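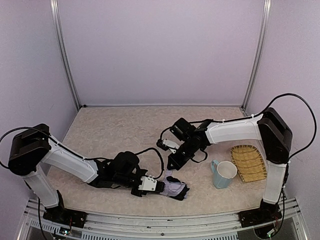
Two robot arms on a shared front rail, with lavender walls on three sides.

The Busdale Hum, and the Night I Drove Out to Hear It

977 shares | 64 comments

I should tell you up front that I scare easily. I sleep with the hall light on, I once left a movie theater during the trailers, and I have never, ever said "Bloody Mary" into a mirror (not even once, so don't ask me to). So naturally I'm the one who ended up parked beside Hedon Reservoir at two in the morning with a thermos of coffee, waiting for a dead choir to sing.

If you grew up anywhere near Busdale, you know the story already. If you didn't, it goes like this. Before the valley was flooded there was a little town down there called Badance, with one street, a feed store and a chapel. The chapel choir had nine singers. On the night the water came in, they refused to leave, and they went on singing until the valley filled up over their heads. Now, on still nights in February, you can hear them humming from the bottom of the lake. If you can pick out all nine voices, you're supposed to be dead within the year!

My cousins told me this when I was six. I've been mad at them ever since.

The trouble is that everybody has a slightly different version. My aunt swears it was a wedding party. The kid at the gas station told me it was a school bus, and he was very firm about it, and he also tried to sell me a T-shirt. So I called Noeline Rakena, who has been collecting Busdale stories since before I could drive and keeps them in shoeboxes under her stairs.

"The oldest one I have doesn't mention a choir at all," she told me. "It's a woman calling her dog."

A dog! I can't tell you how much worse that is. Noeline thinks the choir got added later, maybe by summer camp counselors who needed something that would keep a cabin of 12-year-olds in their bunks. She has three letters from former campers who remember hearing it by the fire, and in all three the number of singers happens to match the number of kids in the cabin. As for the real Badance, she says people moved out a good two years before the flooding, most of them to Busdale, complaining the whole way. The chapel was taken apart and sold for lumber.

But people do hear something. Bienvenido Dalisay has run the bait shop by the dam for most of his life, and he's heard it plenty. He describes it as a refrigerator in the next room, if the refrigerator were sad. His money is on the old Antoniadis pump house on the east shore, where the wind gets into the intake pipes. He also won't fish that side after dark. When I pointed out that those two things didn't really go together, he rang up my coffee and wished me luck.

Which brings me back to the car. The town has 4,000 people in it and I'd swear every one of them had gone to bed. I rolled the window down an inch, then another inch, and turned off the radio. For a long time there was only the water slapping at the boat ramp and my own stomach. Then, a little after two, came a low note from across the lake, very even, like somebody holding their breath and humming at the same time.

I wish I could say I got out and followed it to the pump house with a flashlight. I rolled the window up and sang along to an entire Christmas album with the heater on full blast. In February.

Noeline asked me later how many voices I'd counted. I told her I got as far as one and started the engine. She wrote that down on an index card, put the date in the corner, and slid it into the shoebox with the others.

Comments (64)

Contact us | Advertise | Copyright, all rights reserved | Back to top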